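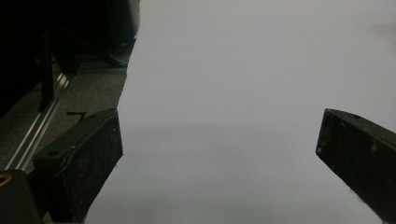
Slide 1. White paper at close range.

Speaker notes: The prepared table
Sollitz Learning Service, February staff session

Opening
Welcome colleagues and thank the Iltovora centre for the use of its hall. The talk lasts 15 minutes, and questions are taken at the end. Printed copies of the guidance are on the chairs.

State the purpose of the session. The Service has set out small-object tables under the Workosum programme for two years, and 389 table records have now been returned. A good number of them mention the covering of the table before they mention anything placed on it. The guidance has been revised accordingly.

The covering
Leave slide 1 up while speaking. Plain white paper is now the standard covering. Patterned cloths are withdrawn, as are the green felt mats, which may be returned to the store. Heavy paper of 300 gsm is preferred where the budget permits. Lighter paper is acceptable if it is changed between groups.

Draw attention to shadow. Even a blank sheet takes on bands of light and dark, and staff should look at it from the participant's chair before the session begins. A torn or uneven edge need not be trimmed unless it lies within the working area.

The bowl and the egg
Move to slide 2. The basic layout is one bowl and one egg-shaped piece. The bowl should be shallow, and of a strong colour that stands out from the covering; orange has served well. It is placed near the middle of the sheet. The egg is pale and is laid on its side, to the right of the bowl and a little nearer the participant. Nothing else is put on the paper at this stage.

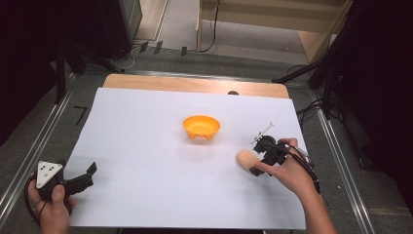
Chun-hung Chung, replying to the draft guidance, asked that the egg be placed on the left for participants who favour that hand, and that the record sheet should say which side was used. Both points have been accepted. Mention this by name, and invite similar comments in writing.

Pause for colleagues to note the change on page 3 of the guidance.

Lifting and placing
The participant picks up the egg and puts it in the bowl. Staff should allow the whole movement to take its own time and should refrain from steadying the bowl. Slide 3 is at the point where the egg is held and the bowl still stands alone on the sheet.

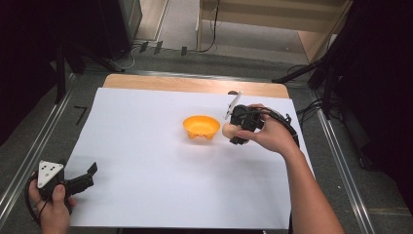 Clearing and storage
The egg is wiped and returned to the Hosseinzadeh box, small end down, with the bowl upturned over it. Used paper goes in the recycling unless it is clean on both sides. Centres should expect to use around three sheets in a morning.

Orders for paper go through the Sollitz office as before. The new form has a separate line for heavy stock.

Questions
Take questions from the floor. If asked about a second bowl colour, reply that blue is under review and that centres should not buy their own in the meantime.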